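How to fold a big piece of twill without fighting it

I've got a cupboard full of heavy fabric and for years it looked like a badger had been living in it. Cushion backs, curtain ends, the canvas I bought for the deckchairs and never cut. Then Dexter Boateng, who taught the upholstery evening class I did at Sibiya, showed me how he folds his, and I've done it his way ever since (mostly!).

You'll need a table and something soft to put over it. I use an old teal-blue cloth with a bit of a carpety feel, and it makes more difference than anything else in this tutorial. On bare wood a heavy sheet skates about every time you touch it. On something with a bit of grip it stays where you left it.

1. Drop the fabric on the table any old how and find a corner. Don't start tugging at the middle, you'll only push the creases about.

2. Pinch the corner from the top and lift it just a little. A small raised fold is plenty. If you haul it up high the whole piece slides towards you and you're back to square one.

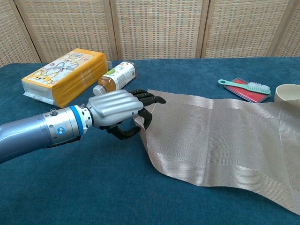 Top left corner first, ripples still to come out.

3. Keep hold of that corner and smooth away from it with your flat palm, out towards the opposite one. Big slow strokes. Any wave through the middle should travel to the edge and drop out. Beige twill like this shows every ripple when the light's low, so I do mine near the window.

4. Check for marks while it's flat. Dab at anything suspicious now, before it gets folded in and forgotten until February.

5. Bring the bottom edge up to the top, smooth again, then fold side to side. Stop when it's 30 cm wide, or whatever your shelf likes. Mine's a Rindska and it's a bit mean on depth.

Stubborn creases want a warm iron and a damp tea towel over the top. Test a corner first, please, I have scorched things.

If your piece is wider than the table, let the extra hang off the far side and do it in two goes. Xolani rolls his on a cardboard tube instead and swears by it, but I haven't the room.

12 comments | 1231 shares

You might also like
Storing curtain lining in a small flat
Deckchair canvas: measuring up
My Fovwood sewing table, one year on
Getting candle wax out of cotton

Contact | © 2025 Kindus | Back to top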